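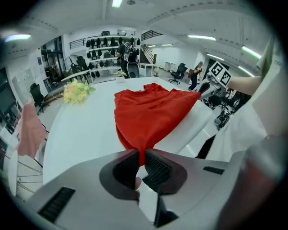 How do you fold a T-shirt on a round table without it going crooked?

Pick one spot on the edge, call it the bottom, and line the hem up with your own tummy instead of with the table. A round table has no straight side to copy, so the shirt has to be its own ruler.

I learned to fold on my nonna's big square ironing table, so when we moved to the flat in Puvesden and all I had was a round one, my piles looked terrible for weeks. My neighbour Signe finally showed me her way and I've done it ever since (even my teenager can manage it, when bribed).

First, clear yourself a decent patch. Shove the flowers and the pot plants over to one side, you only need room for the shirt with the sleeves out. Wipe the table too, especially if somebody's had toast there.

Lay the shirt face down with the collar away from you. If it's come out of the basket in a scrunched-up lump, don't try to flatten it by patting. Pinch both shoulder seams, give it one good shake, and let it drop. Then take the two corners of the hem and tug gently towards you. Most of the creases go with that one tug, and a cotton tee hardly ever needs the iron afterwards.

Now fold the right side in to the middle of the back, and turn the sleeve back on itself so it lies along the fold. Same on the left. You want a long, skinny rectangle, more or less the width of your hand with the fingers spread. Mine come out a bit wider and they still fit the drawer!

Bring the hem up to just under the collar, smooth it once, then fold in half again. Flip it over and the front of the shirt is on top, which is handy if you've got 2 the same colour with different prints.

For really big shirts I let the bottom hang over the edge of the table while I do the sides, then pull the whole thing back up before folding the hem. Slippery sports fabric is the only one that gives me grief. Those I roll, starting at the collar, and tuck into the front of the drawer.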